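Reading time: 2 min

Grocery bags still slow down household robot in Tavness trial

A robot being tested on kitchen chores in Tavness can unpack a bag of shopping, but it takes far longer than a person and still needs help with some items, the company behind it said on Tuesday.

Plunen has been running the trial since October in two rented flats. The machine has made 210 attempts at bag jobs so far, alongside wiping worktops and loading a dishwasher.

"Paper bags are hard for it," said Ginevra Tedesco, who leads the trial. "The sides move when you touch them, and small things end up lying together at the bottom." 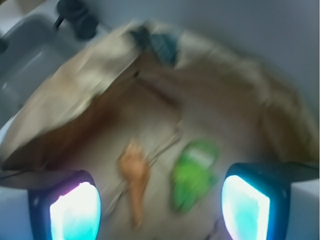
The gripper over an open paper bag, with an orange item and a green packet between its fingers.

Tedesco said a full bag takes the robot roughly 250 seconds. Plunen wants to reach 300 attempts before changing the fingers, which have given trouble with thin packets.

Salamatu Quaye, who runs the Nasution convenience shop in the town, has been to see the machine and is not planning to order one. She had hoped it might help with packing customers' bags.

"My Saturday staff would be finished and on their break," she said. "I'd look again in a couple of years."

Plunen has not set a price or a date for sale.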